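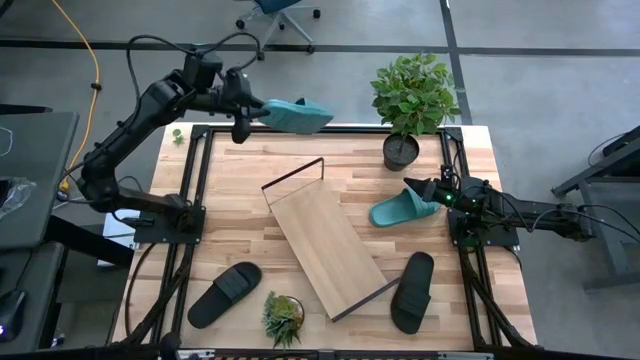
Janjua Dalar Low-Resistance Meter

Four-wire bench meter for contacts, windings, shunts and bonding straps

Overview

The Dalar is a line-powered resistance meter for production test benches, repair shops and instructional labs. It measures from the milliohm region up to 2000 ohms using a four-wire (Kelvin) connection. Test current is sourced on one pair of leads and voltage is sensed on the other, so lead resistance does not appear in the reading.

Range selection is automatic or manual. In manual mode the meter stays on the selected range and shows OL when the input is over scale. Manual mode is the better choice for sorting work, where range changes slow down each reading.

Typical uses

Relay and switch contact resistance
Motor, solenoid and transformer winding resistance
Checking crimps and cable assemblies
Ground bond and panel strap verification
Fuse and shunt inspection at incoming goods

Measurement

Each reading is taken in both current directions and averaged. This removes the offset caused by thermal voltages where dissimilar metals meet, for example at a brass terminal with copper leads. Offset compensation can be switched off from the setup menu. It should be switched off for large inductive loads, where the current needs more time to settle than the reversal cycle allows.

For windings, use the INDUCTIVE setting. The meter holds a steady current, waits for the reading to stabilize and then locks the display. When the test ends, the output stage discharges the winding through an internal path. Do not remove the clips until the DISCHARGE indicator goes out.

Temperature compensation requires the optional probe. Enter the reference temperature and pick copper or aluminum from the list, or type in a coefficient. The corrected value is displayed in the main field and the raw value underneath it.

Limit testing

High and low limits are set as absolute values or as a percentage of nominal. Pass, high and low results drive the front panel lamps and the rear relay outputs at the same time. Up to 34 setups can be stored, each with its own range, limits, compensation and label. Stored setups are kept when power is removed.
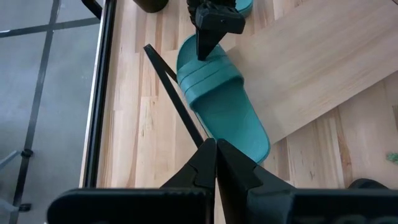

Relay outputs are dry contacts and are intended for signaling a controller or a stack light. They are not rated for switching motor loads directly. Use an interposing relay where the load exceeds the rating printed beside the connector.

Interfaces

The rear panel carries a USB port, an RS-232 port and a terminal strip for the relay outputs and the external trigger. Commands are plain ASCII text, one per line. The command list is in the back of the manual and is the same for both ports. Readings can be sent continuously, on trigger, or only when a limit result changes.

The trigger input accepts a contact closure or an open-collector signal. A foot switch is available and plugs into the terminal strip with the supplied adapter.

Models

Dalar 2 - bench meter, USB only, no relay outputs
Dalar 4 - bench meter with all interfaces and limit testing
Dalar 4R - as Dalar 4, in a half-rack housing with mounting ears

The Dalar 2 cannot be upgraded to limit testing in the field. The relay board is fitted at assembly.

Supplied with the meter

Kelvin clip leads, one pair
Line cord
Shorting bar for zero check
Printed manual
Calibration certificate with readings

Options

Temperature probe
Kelvin pin probes, spring loaded, with replaceable tips
Foot switch
Trasto lead set for large terminals and bus bars
Soft carrying case

Care and calibration

Check zero with the shorting bar at the start of each shift and after changing leads. Clean the clip jaws with isopropyl alcohol - abrasives remove the plating and make readings drift. The recommended calibration interval is one year. Adjustment is done from the front panel with a password and a set of reference resistors, and the cover does not have to be opened.

Warranty is two years on the meter. Leads and probe tips are treated as consumables.

Ordering and support

Units ship from our Inirness warehouse. State the model, line voltage and plug type on the order. Orders with the temperature probe are calibrated as a matched set, which adds to the lead time.

For application questions, contact Valentin Pop in technical sales. Please include the expected resistance, the type of part and the number of readings per hour. Firmware for the Dalar 4 and 4R was last revised in March, and the release notes are on the downloads page.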